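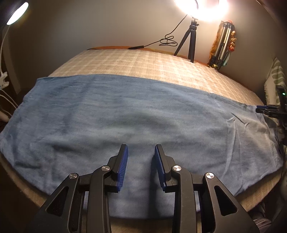 What do you get in the Lendeck Grief Journal? Thirteen weeks of short daily prompts, plus a small card deck for the days when writing feels like too much.

By Sorcha Keogh
9th April

I wrote the prompts after my dad died, and Hooman Kordestani edited them (he cut plenty!). Skip a page, go back, scribble over it – it's your book. There are two ribbon markers and a pocket at the back for letters. The first 1,000 copies come with the card deck in a tin. Next batch ships in June.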